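Falance Open Day, Cirkamley Site
Visit report, July 20, 2024

Falance makes wooden and plastic sorting materials for preschools. The Cirkamley site covers two halls, one for timber and one for molding, with a shared finishing area between them. Visitors were admitted in groups, and the route took 50 minutes.

Timber hall
Boards are cut from dried stock, planed, and sanded on both faces. The guide gave the output as 300 boards per shift. Small knots and streaks are accepted if the surface is closed and flat. Boards with open knots go back to the saw for smaller parts. The dust extraction was replaced in May and is noticeably quieter than the old unit, which still stands by the loading door.

Molding hall
Blocks are molded in solid colors under the Daza name. The tool store holds dies for the current range and for Iluveo, an older line now made only to order.

Finishing area
Blocks and boards come together at this point. The set on display included a red five-pointed star, a blue pentagon and a green cylinder, laid out on a pale board with fine, wavy grain. The blocks are prisms with flat tops, so the outline reads clearly from above. 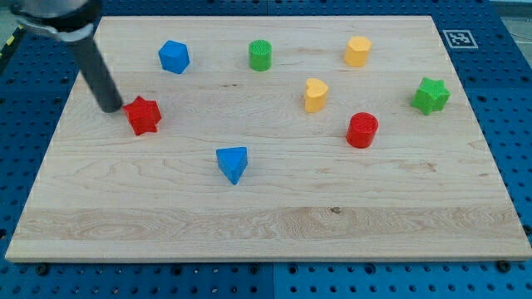
Practical notes
Parking is on the north side. Ear protection is issued at the gate. The shop sells seconds until 2 p.m., cash or card.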